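Filed under: Short Fiction / Work & Machines
12th August
By Nuria Endale

The Third Rule

When Eimear Madigan took over the rule book at Ilton, it ran to over 700 pages and lived in a ring binder that no longer closed. It had been written by a great many people over a great many years, all of them worried about something, and you could tell what each had been worried about by the chapter they'd left behind. Somebody had been very anxious about soup. Somebody else had filled most of a winter, by the look of it, with the correct way to pass a plate to a left-handed person.

The robots learned their manners in the practice kitchen, which was a kitchen only inside the computer. It had marble and windows and a sky, and you could drop a knife in it all day long without hurting a soul. Eimear was fond of the place. She had a real kitchen at home in Zustthorpe with a drawer that stuck and a tap that sang, and there were evenings when she came in from work and was a little disappointed to find that she couldn't reset it.

Her job that July was to make the book shorter. Mr. Woldegiorgis, who ran the standards office and wore the same green cardigan in every kind of weather, had asked for something a person could read on the bus.

"How long is the bus ride?" she asked him.

"Mine is two stops," he said, and went back to his tea.

So she cut. She cut the soup, with a pang, and folded the plates into a single kind sentence about watching which hand comes out to meet you. She worked late, with the practice kitchen open on the big screen beside her for company, and the robot in it, which everyone called Katus, waiting for whatever she might ask. By the end of the month she had a few rules she believed in, and she started trying them out one after another, the way you'd try a recipe on your family before you gave it to the neighbors.

Rule 1. Look before you reach.

She had thought this one would be easy, and it very nearly was. Katus had two grippers and would have been happy to set both of them going at once, but the rule asked it to hold them up and keep them still until it had taken in the whole counter. There was a knife lying out, long and thin, and a spoon, and a round black trivet, and a little white bottle with a tilted spout that Eimear had never managed to make up her mind about. Some mornings she thought it was for spraying and some mornings she thought it was a bird. She let Katus look for as long as it liked. Her grandmother used to stand at the stove that way, hands lifted, while the rest of them hopped from foot to foot asking when dinner would be ready.
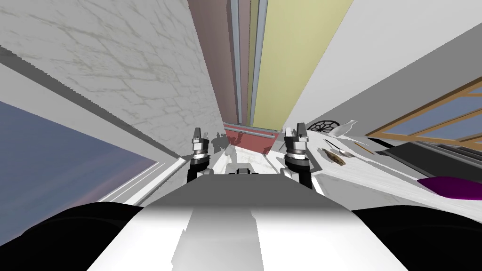 Rule 2. Knives first, and tell people.

The old book had 4 chapters on knives and they disagreed with each other, politely, like cousins at a wedding. One said to leave a knife where it lay until the person who had used it came back. Another said to clear it at once. Eimear read them all again over a cheese sandwich and decided that what they had in common was a fear of surprise. A knife you knew about was only a knife. So the rule became that Katus should see to the blade before it fussed with any spoons, and say out loud what it was doing, in a voice you could hear over running water.

She ran it again and again, and each time the voice said, "I'm moving the knife now," to a kitchen with no one in it to hear. After a while she began answering. "Thank you, Katus," she'd say, and reach for her sandwich.

Rule 3. If you aren't sure, stop and ask.

It was the shortest rule and it took her the longest. Mr. Woldegiorgis came and stood behind her chair to see it tried. She told Katus to put the bird away, and the practice kitchen went quiet, and the grippers stayed just where they were.

"I don't see a bird," said Katus. "There is a white bottle that might be one. Is that what you mean?"

Mr. Woldegiorgis leaned in until his glasses nearly touched the screen. He looked at it for a good long time, with his tea going cold in his hand.

"Well, I'd have said it was a bottle," he said.

"Some mornings I do too," said Eimear, and she typed yes.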